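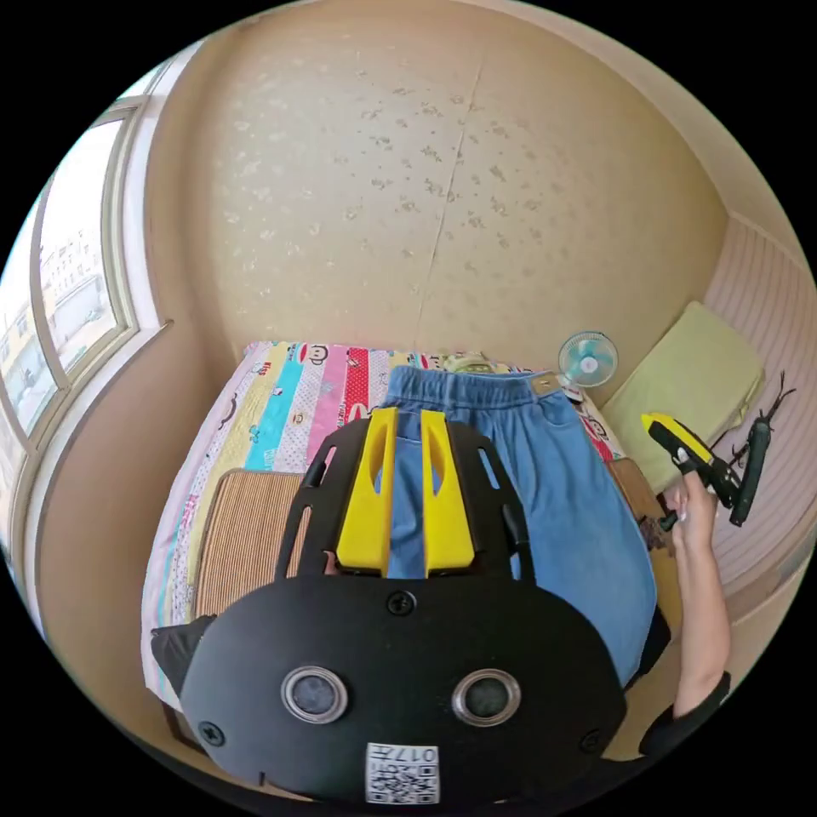 Where do you fold the laundry if you don't have a laundry room?
On the bed. It's the biggest flat surface in a small home, it's at a decent height if you don't mind bending a little, and you can't go to sleep until you've finished.

I came to this late. For years I folded standing up at the kitchen counter, which meant jeans with toast crumbs in them, and before that I didn't fold at all, I had a chair. (You know the chair.) Then we moved into the place on Hovland Street, where the bedroom is so small that the bed is pretty much the floor plan, and the clean clothes started landing there because there was nowhere else for them to land.

The trouble with a bed is that it's soft. Smooth a pair of jeans flat on a puffy quilt and the quilt smooths right along with you, and then you've got a lump in the middle and one leg longer than the other. What fixed it for me was a woven sleeping mat. I bought mine for hot nights, from a little housewares shop called Rurnora, and it spent its first winter rolled up in the closet. One January evening I shook it out over the mattress just to air it and ended up doing a whole load on top of it. What a difference! Fabric slides on those narrow strips, the surface stays put, and the lines running up the mat are handy for squaring up a hem.

Jeans go first, always. I lay them waistband away from me, legs coming toward me, and run my hands down the seams a couple of times. Then one leg over the other, tuck in that pointy bit at the seat, and fold up from the ankles in thirds. Elastic waists want to bunch, so give them a good tug sideways before you start.

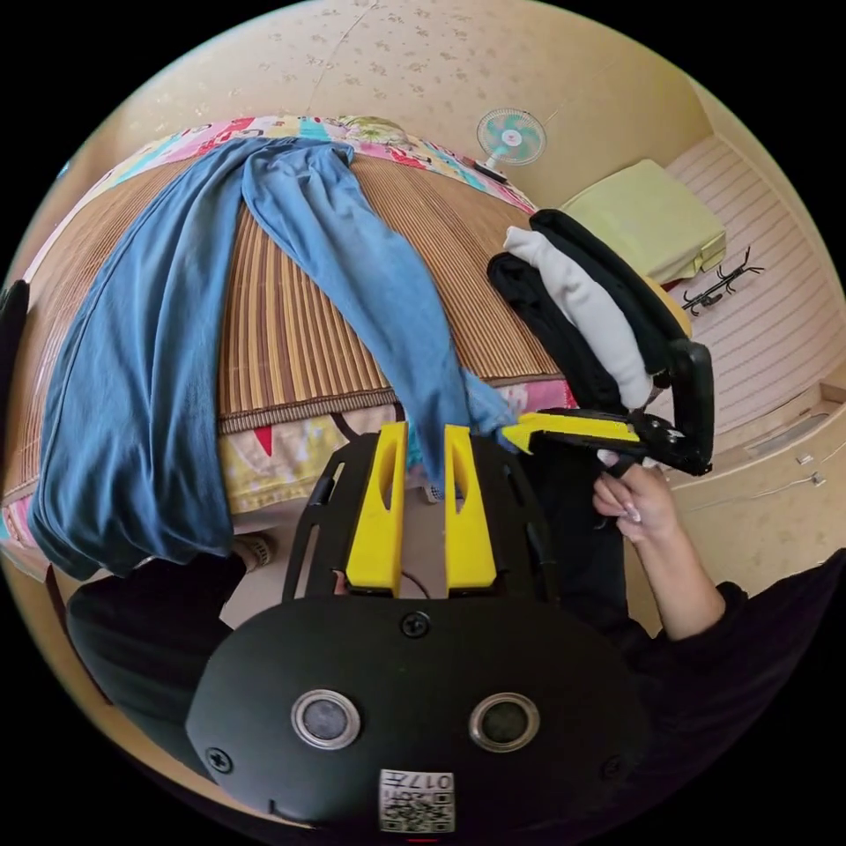
Long sleeves are where I lose my patience. A shirt on a hanger looks like a reasonable object, and the same shirt thrown across a bed is all arms. I used to fold the body first and deal with the sleeves after, and they'd come flopping out on the way to the drawer. Now I put the shirt face down, bring one sleeve straight across the back, bend it down at the elbow, do the same on the other side, and only then fold the body. On a denim-type cotton I press each crease with the side of my hand, because it holds a crease beautifully.

A basketful takes me 20 minutes with the radio on, and I try to start by 9 so I'm not grumpy about it. I did own a plastic folding board for a while, a Donance, and it was fine for T-shirts and hopeless for anything with a real sleeve. It lives under the bed now, next to the spare quilt and a bag of socks I'm still hoping to match up.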